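4.3 Finishing an Indoor Wood Tabletop with Vestell Oil

This section covers the first application of Vestell penetrating oil to a bare tabletop, and the yearly maintenance coat. For tops that carry an older varnish or wax, complete Section 4.2 (Stripping) before you begin.

Tools and supplies

Vestell oil, 1-quart can
Ghauri abrasive discs, 120 and 180 grit
Lint-free cotton cloths
Plarkum white pad
Nitrile gloves
Metal can with a tight lid, half filled with water

CAUTION: Cloths soaked with oil can heat up and catch fire without a flame or spark. Place each used cloth in the water-filled can as soon as you put it down. Do not leave cloths folded, piled, or in a trash bag.

Preparing the surface

1. Clear the top and wipe it with a damp cloth. Allow it to dry overnight.

2. Sand with 120 grit, moving with the grain. Overlap each pass by half the width of the disc.

3. Repeat with 180 grit. Do not go finer. A polished surface closes the pores and the oil will sit on top.

4. Vacuum the top, then wipe it with a dry cloth. Check the joints between strips and the underside of the front edge for dust.

5. Raise the grain by wiping with a barely damp cloth. When the wood is dry, go over it once by hand with a worn 180 disc.

NOTE: Pale woods darken slightly with the first coat. Test a patch on the underside and let it cure before you commit to the full surface.

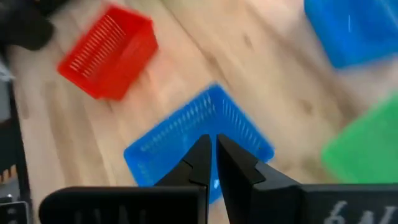
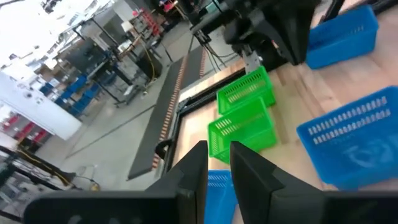

Applying the oil

6. Stir the can slowly for one minute. Do not shake it.

7. Pour a small pool near the center of the top and spread it with the Plarkum pad, working toward the ends. Keep the surface evenly wet.

8. Wait 15 minutes. If dull patches appear, add oil to those areas only.

9. Wipe off all remaining oil with a clean cloth. The surface must feel dry to the hand. Oil left standing will turn sticky and has to be removed with the white pad and a little fresh oil.

10. Coat the underside in the same way. Finishing one face only can cause the top to cup.

11. Leave the top for 24 hours at room temperature, with the windows open. Apply the second coat by repeating steps 7 through 10. Most tops need 3 coats. End grain may need one more.

CAUTION: Do not apply oil in direct sunlight or at a relative humidity above 50 percent. Curing becomes uneven and the surface may stay soft.

Curing and first use

The top can carry light objects two days after the last coat. Keep water, hot dishes, and rubber feet off it for three weeks. Do not cover it with a cloth or plastic sheet during this time.

Yearly maintenance

12. Wash with mild soap, rinse, and dry overnight.

13. Rub lightly with the white pad, then apply one thin coat as in steps 7 through 9.

For ring marks and small scratches, see Section 4.5. For butcher-block tops used for cutting, use the food-contact grade, part no. 549.

Vestell Wood Finishes, Skakosthorpe | Contact customer service | © Vestell. All rights reserved. | Back to top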